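Besuchsbericht: Tag der offenen Tür bei Firari, Abteilung Textilpflege und Haushaltsorganisation

Samstag, 12. Juli 2025

Firari bietet Falt- und Ordnungskurse für Privathaushalte und kleine Pensionen an und öffnet einmal im Jahr die Schulungswohnung für Besucher. Die Anmeldung lief über ein Formular, das seit Februar freigeschaltet war. Laut Aushang lagen 108 Anmeldungen vor, verteilt auf Gruppen im Stundentakt. Unsere Gruppe begann um zehn Uhr und wurde von Abla Fakhoury geführt, die bei Firari die Kursunterlagen verantwortet.

Station 1: Sortierung

Der Rundgang beginnt im Flur. Ungefaltete Wäsche wird dort nach Grammatur vorsortiert, nicht nach Person oder Farbe. Die Grenze liegt bei 200 g/m². Alles darunter (T-Shirts, dünne Langarmshirts, Blusen) wird auf stehende Pakete gefaltet, alles darüber liegend gestapelt. Fakhoury begründete das mit der Standfestigkeit: Schwere Sweatware drückt leichte Pakete in der Schublade zusammen, sobald beides nebeneinander steht. Der Einwand eines Teilnehmers, in einem normalen Haushalt kenne man die Grammatur seiner Kleidung nicht, wurde mit einem Griffmuster beantwortet, einer Karte mit drei aufgenähten Stoffproben. Nach kurzer Übung ist die Zuordnung damit ausreichend sicher. Grenzfälle bei Mischgewebe bleiben.

Station 2: Aufbewahrung

Im zweiten Raum standen Schubladeneinsätze zweier Systeme zum Vergleich, Wendham und Flikby. Wendham arbeitet mit festen Stegen, Flikby mit verschiebbaren. Für eine Schublade von 600 mm Innenbreite wurden beide Varianten bestückt gezeigt. Die festen Stege halten die Pakete auch bei halb leerem Fach aufrecht. Bei den verschiebbaren muss nach jeder Entnahme nachgestellt werden, dafür lassen sich breitere Stücke ohne Umfalten unterbringen. Preise wurden auf Nachfrage nicht genannt.

Die Beschriftung der Einsätze erfolgt mit Klemmschildern von Twal. Zwei davon hatten sich während der Vorführung gelöst. Für eine Küche mag das genügen, bei täglich bewegten Kleiderschubladen würde ich genähte oder geklebte Etiketten vorziehen.

Station 3: Falten auf der Bettfläche

Der dritte Teil war der ergiebigste. Gefaltet wird im Schlafzimmer, und zwar direkt auf dem Bett. Eine Tischfläche in passender Größe fehlt in den meisten Wohnungen, die Matratze gibt allerdings nach, und auf glattem Bettzeug verrutscht der Stoff. Firari legt deshalb eine geflochtene Matte aus kleinen rechteckigen Plättchen auf. Das Raster hat nebenbei den Nutzen, dass sich Saum und Seitennähte daran ausrichten lassen.

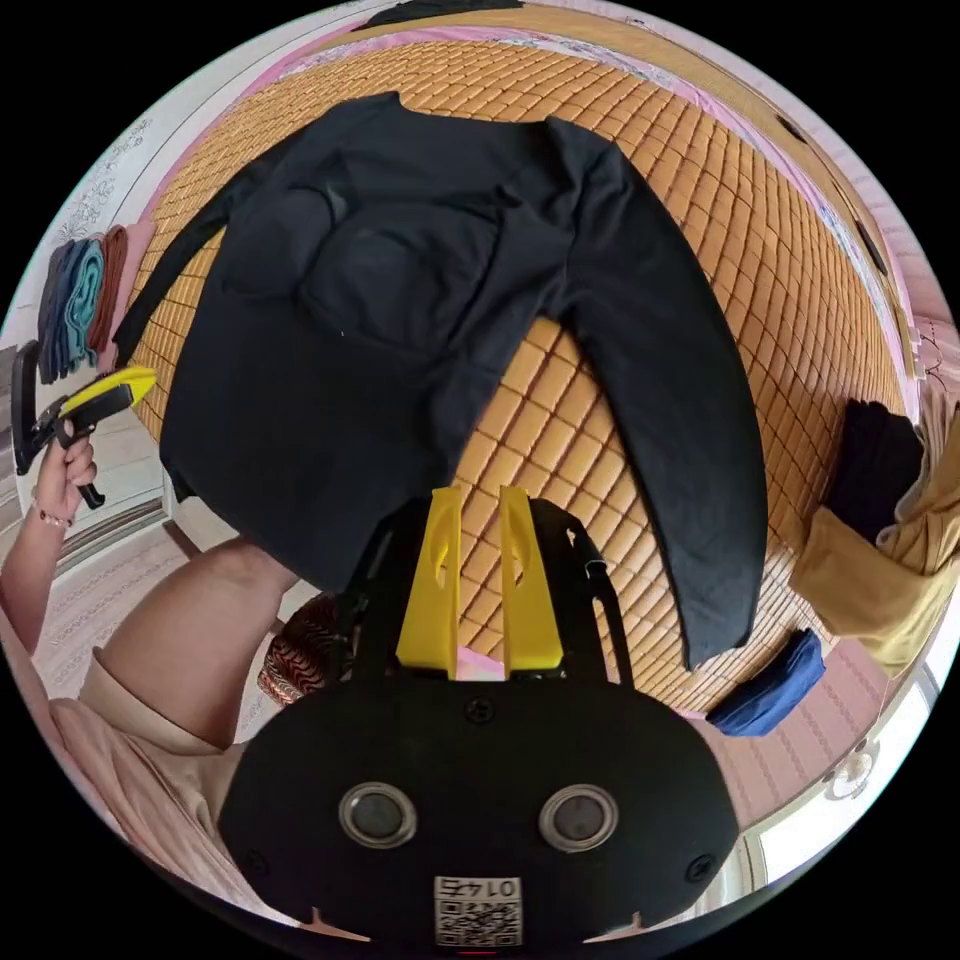 Schwarzes Langarmshirt, auf der Matte ausgebreitet; am linken Rand vier gefaltete Teile, hochkant gestellt.

Die vermittelte Reihenfolge für Langarmshirts:
1. Shirt flach auslegen, Ärmel seitlich wegführen.
2. Falten von der Mitte nach außen streichen. Geraffte Stellen im Rumpf zuerst lösen, sie lassen sich später nicht mehr korrigieren.
3. Eine Seite um ein Drittel einschlagen, den Ärmel parallel zur Kante zurücklegen. Gegenseite ebenso.
4. Vom Saum her in 3 Schritten zum Kragen hin falten.
5. Paket hochkant abstellen. Kippt es, war die letzte Lage zu locker.

Schwarze Ware gilt im Kurs als Übungsstück für Fortgeschrittene, da Nähte und Knicke bei Deckenlicht schlecht zu erkennen sind. Empfohlen wird seitliches Licht. Die fertigen Pakete werden wie Karteikarten in einer Reihe aufgestellt und erst am Ende gesammelt in die Schublade übertragen. In der Reihe auf dem Foto stehen ein dunkelgraues, ein petrolfarbenes, ein rostbraunes und ein blassrosa Teil; eine Farbfolge ist im Kurs nicht vorgeschrieben.

Offen blieb die Frage nach Strickware. Fakhoury verwies auf ein gesondertes Modul, dessen Unterlagen noch überarbeitet werden. Auch zur Haltbarkeit der Matte gab es keine Angaben — bei einer Konstruktion aus vielen Einzelplättchen wäre die Verbindung untereinander vermutlich die Schwachstelle.

Praktische Hinweise

Die Führung dauerte neunzig Minuten, der Zugang erfolgt über eine Treppe ohne Aufzug. Taschen sind im Flur abzustellen. Kursunterlagen lagen zur Ansicht aus, durften aber nicht mitgenommen werden; das Faltschema für Langarmshirts wird auf Anfrage per E-Mail verschickt. Parkplätze gibt es nur an der Straße, mit Parkscheibe für zwei Stunden.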